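Speaker notes — buying at country auctions without losing your shirt
Flitside village hall, evening talk, 7.30 start

Say hello, say who I am, get the heating question out of the way. Thank Fiachra Coughlan for the invitation and for the lift from the station.

Start with the teapot. I was 17, I had my birthday money, and I put my hand up for a silver teapot at the Grolline rooms in August. Sun coming in through the roof, everyone half asleep. I got it for what I thought was a song. Plated, of course, and the lid belonged to a different pot. I still use it! (Pass it round now, and do ask for it back this time.)

So tonight is mostly about furniture and small silver, with a bit about boxes of oddments at the end if we get that far. Hands up who's bid in a room before? And who's only done it online? Wait for both lots of hands, it changes how long I spend on the next bit.

Viewing day. Go. If you can't go, ring up and ask for a condition report, and ask a proper question — "is it all right?" gets you "yes, for its age", every single time. Ask whether the feet are original. Ask if the drawers run. Ask about worm and whether it looks live.

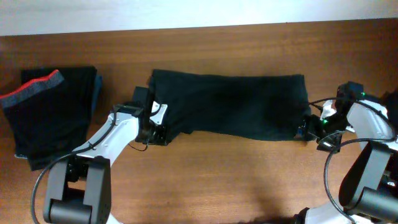

Drawers are where I always begin. Pull one right out and turn it over. Look at the dovetails, then look at the ones on the drawer below and see if the same person cut them. I once looked at a chest at Rekov where the top two drawers came from one piece of furniture and the bottom three had come from another, and it was a perfectly nice chest, just not the chest in the catalogue.

Catalogue words next. "Georgian" and "Georgian style" — two very different cheques. "Associated" means the top and the bottom met later in life. "A.F." is as found, so it's broken somewhere and you're meant to find out where. Read out the sideboard entry here, then let them guess what was wrong with it. Don't give it away too soon like I did last time.

Tops. Get your eye down level with the surface and look across it towards a window. Old polish wears where hands have been and builds up in the corners. If it's the same all over, somebody has been busy.

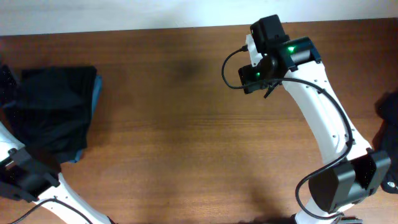

Table top, reddish-brown finish, faint grain.

Money. Slow down for this part, I gabble it.

The hammer price isn't the price. There's the buyer's premium, there's VAT on the premium, and if you're online there may be another slice for the bidding site. Do the 200 pound sum on the flip chart and let somebody in the front row shout out the premium they paid last time. There's usually a groan. Then delivery! Tsz-kin Kwok bought a wardrobe at Wu, lovely thing, and the van cost more than the wardrobe did. He says I can tell you that as long as I mention he got it up the stairs in the end.

Write your limit on your hand or on the catalogue. I give myself one extra bid over it and no more, and I've broken that rule 2 times that I'll admit to.

Leaving a commission bid: fine, I do it a lot, the auctioneer should buy for you as cheaply as the other bids and the reserve allow. Use an odd amount. People leave round numbers and then tie. 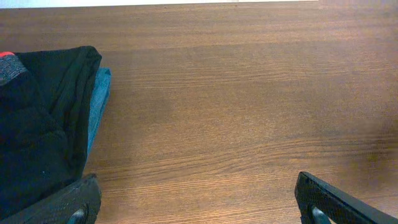 Close to the wood, with the grain running left to right.

If we're short of time skip the silver marks and go straight to the box lots. Otherwise: lion, town, date letter, maker, and bring a loupe. Show the spoons (in the blue bag, under the coats).

Box lots — dig to the bottom. Tea break after this, questions after tea, and I need to be out of the door by 9.30 for the train.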